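Julis Robotics Club: Soft Objects Project
Photo gallery
31 Oct 2020

This page collects pictures from the club's fall project. The task was to have a two-armed humanoid handle soft things of different shapes and sizes. Rizwan Zaidi and Maham Siddiqui set up the arms, Kausar Qureshi wrote the grasp code, and Shagufta Kazmi kept the logs. Our adviser is Aliki Tsakiris.

The team recorded 1,122 grasp attempts in October. The goal for the school year is 2,000. Each object gets its own entry in the log, with the starting position, the hand settings and the result.

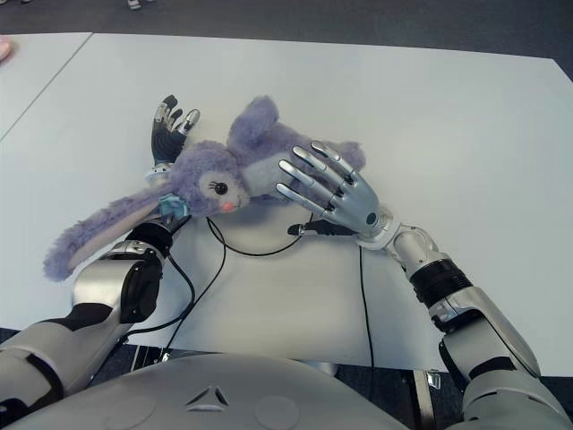 Both hands on the purple bunny. The right hand lies across the body, with the left behind the head.

Plush toys are harder to plan for than boxes. The fur hides the outline, and long ears can end up over a forearm. Kausar's first version looked for the middle of the object and closed both hands at the same speed. The current version, which we call Tomier, sets the speed of each hand separately. It is 7 files long and new members should read the grip file first.

Cables are checked before every run. Two members have to be present when the arms are powered, one at the keyboard and one at the stop button.

Logs and code are on the club drive in the Pirzada folder. To add a note to an entry, write to Shagufta.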